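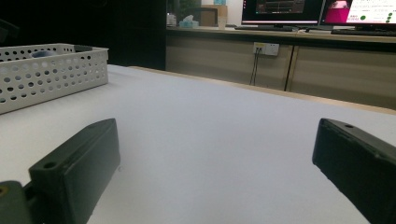 Bruvance Opens Its Workroom to Visitors for an Afternoon

Reading time: 4 minutes

The automation company Bruvance opened the doors of its workroom to the public in January, and 180 people came to see how its team teaches machines to handle small household things. The visit began at 2 p.m. and was free of charge. Because the room is not large, the guests went in by small groups, and those who waited could drink coffee in the entrance hall and watch a film about the company.

The main point of the program was Peline, a project in which the movements of a person are recorded with a hand-held gripper. The person holds the tool, closes its two fingers on an object and puts the object in another place. A camera on the tool records all of it. Later, the recordings are used to train a robot arm to do the same task alone.

The work is done at a plain white table, with a white plastic basket on it and the computers on a counter behind. Several guests said they had expected something more like a factory, with fences and yellow lines on the floor.

Isla Mackay, who leads the Peline project, received each group at the table and gave a short talk. She explained that the team wants its recordings to come from ordinary rooms. "A home is never prepared for a robot," she said. "There is a box of tissues, there is a cable, the light is bad in the evening. If we clean all this away, the robot learns a room that does not exist."

After the talk, the visitors were invited to try the gripper themselves. The task was to pick up a small object from the table, place it in the basket and go back to the start position. It looks easy, but many people had difficulty at first. The fingers are wide and they do not feel anything, so the person must judge only with the eyes when the object is held well. Children were often faster than their parents. One boy asked to repeat the task so many times that his group had to leave without him — his grandmother stayed and waited by the door.

Bruvance says that it has now collected 3,000 recordings for Peline. Each one is checked by a member of the team before it is used, and the ones in which the object falls are kept too, in a separate folder. Mackay told the visitors that these failed attempts are useful, but that the team is still discussing how to use them in the best way.

In the second part of the visit, the guests saw Xenos, the robot arm which learns from the recordings. It stands in the next room behind a low barrier. During the demonstration, Xenos sorted cups and small boxes into two trays. The company reported that it placed 90 percent of the objects correctly during the afternoon. The arm moves slowly, and some visitors asked why. The answer was that the speed is limited on purpose when guests are present, and that in the normal tests it works faster.

There were also more critical questions. A woman who works in a care home wanted to know if such a machine would take jobs from her colleagues. Mackay answered that Xenos can at the moment only tidy a table, and that it needs a person near it all the time. She added that the question is a fair one and that the company does not have a complete answer to it. Another visitor asked what happens with the recordings if a face is seen in them by accident. According to the company, such recordings are deleted and the task is done again.

The last group left the building in the early evening, a little later than planned. Guests could write comments on paper cards before going home. Many of them asked for more time with the gripper, and a few asked for chairs in the waiting area — the team has promised to have both at the next visit.

Bruvance plans another open afternoon in spring. At that time it also wants to present Alden, a new and lighter version of the hand-held gripper, made for people with smaller hands. The number of places in each group will stay limited, and visitors will be asked to register at the front desk or by telephone. School classes can ask for a separate visit in the morning hours.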